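4.2 Why shorts were the awkward ones

I'd gone into the folding work thinking towels would be dull, shirts would be hard and shorts would sit somewhere comfortable in between. They didn't! Of the 3253 folds we kept for the Sandley set, shorts gave us more arguments over the scoring sheet than anything else, and most of those arguments were about the waistband. A towel has four edges and you can start at any of them. Shorts have one edge that's thick and stiff, two leg openings that flop about, and (in plenty of pairs) a lining that wants to go its own way.

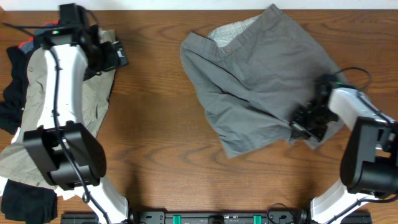
Figure 3. Grey shorts on the wooden table, waistband towards the top, with a small button and white mesh lining showing.

We ended up treating the waistband as the starting point for everything. Our scoring rule, which Nelly Londoño wrote one long March afternoon and which I've grumbled about ever since, says that a pair counts as "laid out" once the waistband runs straight and both legs point the same way. Creases in the cloth are allowed at that stage. I wanted them smoothed first, she didn't, and having read through 300 of the early notes again I think she was right, as you can waste ages patting at wrinkles that the first fold covers up anyway.

Linings caused more bother. If a lining rides up over the waistband, you get a lump in the folded stack, and the pair on top slides off. The Hotau guide (our older set of folding rules) says nothing on linings at all, so we added a line of our own: tuck it back inside before the first fold, and mark the pair down if it's still poking out at the end. It's a small thing, but it cleared up a lot of the disagreement between scorers. 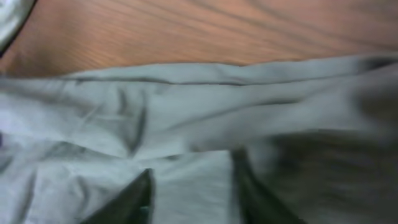 Does the hem have to be perfectly straight before folding starts?
A gentle wave is fine, as long as the two ends of the hem line up when the piece is folded in half.

Stiffer cloth was a different story again. Denim holds a fold nicely once it's made, but it also holds the folds you never wanted, and a waistband that has rolled over on itself will happily stay rolled while you fold the rest of the garment round it. Under the Ayala scoring we'd used before, that passed, because only the outline of the finished fold was judged.
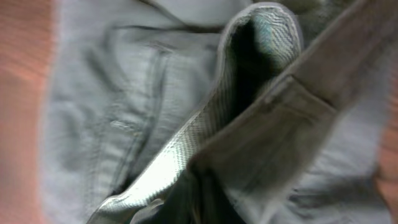 So we now ask scorers to check the waistband along its whole length and open out any roll before going further. Belt loops are handy for this, as a loop lying flat and facing outwards tells you which side of the band you're looking at. I'd still like a separate mark for pockets, which bunch up in much the same way, but we had 2000 sheets printed by then and I lost that one. The pocket notes are kept with the Bronier comparison in section 5.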